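Hivent pair, bench notes – January, started 7:40 am

Left unit back on the bench again. Same complaint as before the break: jaw closes fine, opens, then the reported width sits off zero and creeps. Yaqin logged it at 3 mm after a morning of runs. Right unit is fine, so using right as the reference for everything below.

Pulled the left jaw first. Pad screws were snug. Pad itself ok, edge a little shiny, no lifting. Wiped both pads with alcohol, let them sit. Then the slide – dry on one side and gritty on the other, which I don't love. Cleaned with a swab, thin film of the Dimell grease, ran it by hand maybe a minute till it felt even. NOT the spray stuff from the cabinet, Abelardo, that is what gummed it up the first time.

Zero after cleaning: better but still walking. So not just friction.

Checked encoder counts against the printed sheet. Full open should read 1808. Right gives 1808 every time. Left gave 1808, then 1811, then 1806, then back. Closed is steady on both. So it's something at the open end only. Took the stop out and the little rubber bumper behind it has a dent you can feel with a fingernail. Swapped it for one out of the Xia spares bag (last one!! need to order, the part is listed under Hurkell not Xia, don't get caught like I did). Left now reads 1808 and stays there.

Ran open/close, 200 cycles on the timer script. No drift. Motor housing warm, not hot. Right unit got the same 200 so they have equal wear, more or less.

Cable next. Left one had a stiff spot near the connector, you could make the width readout flicker by bending it there. Cut it back, new end, ring tested all four. Added a slack loop so that the plug isn't taking the pull every time somebody turns a wrist. Tie it loosely. Last time it was cinched down so hard the jacket had a groove in it.

Cube markers – the left cube had worked a hair loose on its post. Quarter turn on the set screw fixed that. Blue threadlock, one drop, wait overnight before anybody leans on it. If a cube moves even a little the pose solve goes bad and you chase it for hours thinking its the camera. After any cube work redo the offset file, both sides, not only the one you touched. Old files are in the folder marked 651, leave them there, I want to compare.

Faces need to be clean. No fingers on the prints. Lens wipe only, dry. Yaqin found a smudge on one of the right faces that was costing detections at shallow angles, cleared right up after wiping.

Offset check is still done standing up, arms out, one gripper per side, jaws pointing up. Hold them so the two cubes are in view together and don't let your sleeves ride up over the faces. Then slow tilt out, slow tilt in, pause at each end.

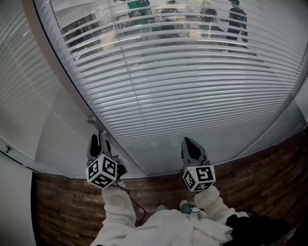 Pause matters more than the tilt does. If you sweep straight through, the solver averages over the blur and the residual comes out looking nice when it isnt. Count of three at each end, then move. Abelardo wants to go faster, fine, but not on the check.

Residual on right same as before. Left came down a lot but I only have one pass on it with the new bumper so not writing a number yet. Want to see it hold after the threadlock has cured.

Also noticed the left trigger return is slower than right. Spring? Didn't open it up. If it gets worse, pull the side cover, two short screws on top and two long on the bottom, don't mix them – the long ones will hit the board.

To do
– order bumpers (Hurkell), get a handful
– Yaqin: rerun left offset tomorrow morning, two passes, save both
– second cable end for right side before it goes the same way
– put the Dimell tube back in the drawer with the cap ON
– print a fresh count sheet, the one taped up is unreadable past the second row
– look at trigger spring, left

Stopped 4:15. Both units on the rack, left one tagged, please dont use it till the tag is off.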